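The kitchenette table on the second floor has had the same problem for as long as I have been in the building, and in April I finally spent a few evenings on it. The problem is rings. Somebody sets down a steel canister or a thermos with a damp base, goes back to a desk, and by lunch there is a pale circle on the surface that no amount of wiping will shift. I have had the same thing at home with a different table, so I treated the two as one project and kept notes. These are the notes, cleaned up a little.

## Starting point

The tabletop is a light, pine-colored wood laminate with a matte face. I had assumed for years that it was solid wood with a bad varnish, and had even priced a drum sander from Grewal, the rental place on the ring road. Joar Myklebust talked me out of it by turning the table over and showing me the edge of the leaf, where the core is plainly a different material from the face. A face layer like that is thin. Sanding it with anything powered is a good way to go straight through and end up with a patch of brown core that cannot be fixed.

So the working rules were: no machine sanding, no stripper, nothing that needs more than an hour of drying time, and nothing that smells strong enough to drive people out at lunch.

The vessels were easier to characterize. The large plain canister we keep the coffee in is the worst offender because it is heavy when full and gets rinsed without being dried underneath. The base edge is slightly rounded, so water collects in the gap between the curve and the table and stays there by capillary action. A sharp-edged vessel leaves a thin line. A rounded one leaves a wide, soft band, and the wide bands are the ones that are hard to remove.

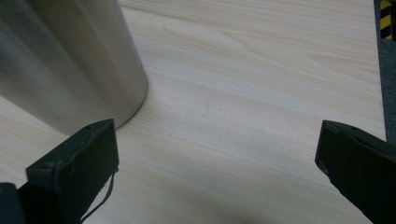

*Facilities and Workshop Group, Kultatbridge*

Brushed stainless has its own issues, and I looked at those in the same session. The finish on a cylinder usually runs in one direction, and anything abrasive that crosses it will show. If you are going to rub the metal at all, find out which way the brushing goes first. I do this with a fingernail and a flashlight held low. On our canister it is hard to see under the ceiling lights and obvious with the flashlight.

## What I tried on the rings

I made test rings on an offcut from the spare leaf that lives behind the filing cabinets. A canister with a wet base was left standing for two hours at a time, sometimes with plain water and sometimes with cold coffee. Then I tried four things in order of how much damage they could do.

**Dry heat.** A folded cotton cloth over the mark and an iron on its lowest setting, no steam, moved slowly. This is the usual advice for white rings on furniture. It did something on my table at home, which has a real lacquer. On the offcut it did nothing I could measure, and I would not repeat it on a laminate given that the face is held on with glue.

**Dish soap and warm water.** One drop in a bowl, microfiber cloth wrung out hard, wiped with the grain and dried immediately. It took the coffee tint out completely. It left the pale band. I now think that a good half of what people call rings in our kitchenette is just coffee residue and should be cleaned off before anyone reaches for anything stronger.

**Baking soda paste.** Two parts powder to one part water, applied with a fingertip, left for ten minutes, wiped off. This reduced the pale band noticeably on the second pass. It also left a faint white haze in the texture of the surface, which took three rinses to clear. If you do this, budget more time for rinsing than for the paste itself.

**Mineral oil.** A few drops of the food-grade kind on a cloth, rubbed along the grain and buffed off. It hides the band well on the day and the effect goes away in a week or so. On a matte surface it also changes the sheen locally, so you end up oiling the whole top to make it even. I did this once and then spent the rest of the evening with paper towels getting it off again, as every sheet of paper put on the table picked up a translucent spot.

The winner, such as it is, was soap followed by one pass of the paste. It does not restore the surface. From a standing position, in daylight, I can no longer find the two worst marks, and that was the target.

## The metal

For the canister I used a melamine sponge on the offcut of an old lid first and regretted it. It brightened the brushing into something closer to a polish, and the patch is still visible. For the real thing I went back to a cloth, soap, and a separate wipe of white vinegar for the mineral film at the bottom edge. Rinse, then dry at once with a different cloth. A satin finish shows dried drops as dull spots, and our water is hard.

I also bought a tin of Zostum paste because Omprakash Katiyar had left a note on the cupboard door recommending it. It works fine on sink basins. I would keep it off anything brushed unless you are prepared to do the entire surface in one direction. His note did not specify, and when I asked him he said he had only ever used it on a kettle.

## Prevention

Cleaning is the part with the notes, but most of the improvement came from changing where things stand.

I cut discs of cork, 80 mm across, for the small cups, and a larger one for the canister. Cork sheet from Ullov comes in a few thicknesses and I used the 2 mm one. Thicker would be more absorbent but it makes a tall vessel rock if the disc is even slightly smaller than the base, and a full canister is not something I want rocking. The disc for the canister is therefore a little larger than its base all the way round. It looks clumsy and it works.

Felt was the first thing I tried and I don't recommend it. It holds water against the table, so the vessel stays dry and the laminate does not. Silicone is better on water but grips the surface, and people drag the canister instead of lifting it. Dragging it on bare laminate is harmless unless there is grit underneath, in which case you get a fine curved scratch that nothing on the list above will touch. There are three of those near the window end, and they are staying.

The other change was a towel hook next to the sink, at hand height. The old hook was behind the door. Drying the base of a vessel takes a few seconds if the towel is in front of you and does not happen at all if you have to close a door to get to it.

## Small observations

- Work with the grain even when the grain is only a printed or sliced pattern. The streaks from a badly rinsed cloth are much less visible when they run the same way.
- Tiny specks are worth testing with a dry fingertip before any liquid goes on. Half of them are dust. The ones that remain may be pinholes in the finish, and water in a pinhole swells the core.
- Check the surface with the light low and from the side. Ceiling light flattens everything, and I signed off on the first cleaning under ceiling light and had to redo it the next morning.
- Do the metal on a tray or at the sink. I dripped vinegar on the table once - no visible damage, but it was wiped up within seconds and I can't say what an hour would have done.

Total spend, if anyone in another building wants to put it in a budget request, was 606 in local money, of which 200 was cork. The cork was far too much and most of the sheet is rolled up on top of the lockers. Take what you need, and please cut from the outer edge so the remainder stays usable.

I have one open question, about the seam where the two leaves meet. Water gets in there whatever is standing on top, and the face has started to lift very slightly on the left-hand side. Joar suggests running a thin bead of wax into it. I have tried candle wax on the offcut and it crumbles when the leaves are moved. Next attempt is beeswax, on a Wednesday evening when the room is free, and I will add the result under this post.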